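The shared shop on Steltport closed at 11, but Nele Görtz had a key and the heat stayed on until midnight in November. She let herself in by the side door and found Ashwin Devadiga already at the laptop, eating crackers out of the sleeve.

"It dropped the sleeve side again," he said. "Run 14."

"Which shirt?"

"The green one."

She hung up her coat. They had been at this since summer. The walls had gone up in September, after Rhys Pryor kept walking past with lumber and the software kept trying to make sense of his legs. Rhys had cut the panels himself, by way of apology, and painted them the color left over from his daughter's room.

Nele pulled up the log. The left arm closed two seconds before the right one. It had done that in every bad run.

"Did you change the delay?"

"I changed it back."

"Back to what?"

He had to look it up.
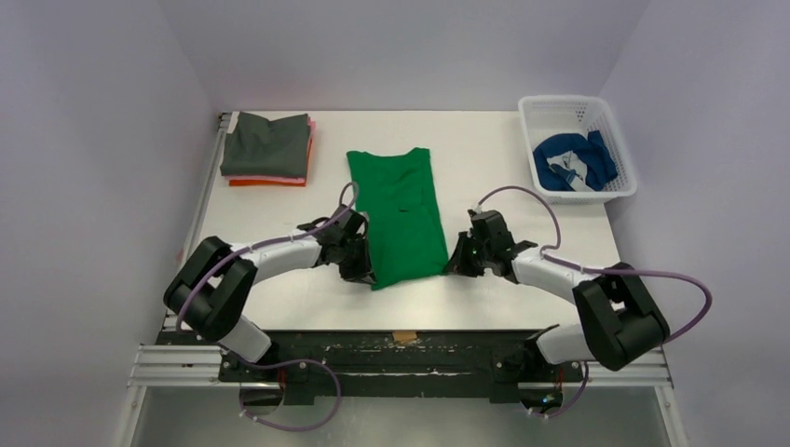

Her grandmother, Elfriede Hollmann, had folded for a hotel laundry in Olbridge for 26 years. Nele had filmed her hands once at the kitchen table. Elfriede didn't think much of being filmed. She folded a pillowcase, a shirt and a towel, then asked if there was going to be any lunch. Nele had watched that video so often that she knew where the refrigerator came on.

She opened it again now and turned the laptop toward Ashwin.

"Look at her left hand," she said. "She doesn't close it. She lays it down and waits."

"For what?"

"For the other one."

He watched it twice. Then he put the crackers away, wiped his fingers on his jeans and started typing. Nele walked over and smoothed the shirt with the side of her hand. She checked that the stop button worked, and stepped behind the line on the floor.

"Same speed?" he asked.

"Half."

He typed in the number. Out in the main room somebody's compressor kicked on, ran for a while and quit. Nele wrote 15 at the top of a clean page, and under it the word green.

"Go ahead," she said.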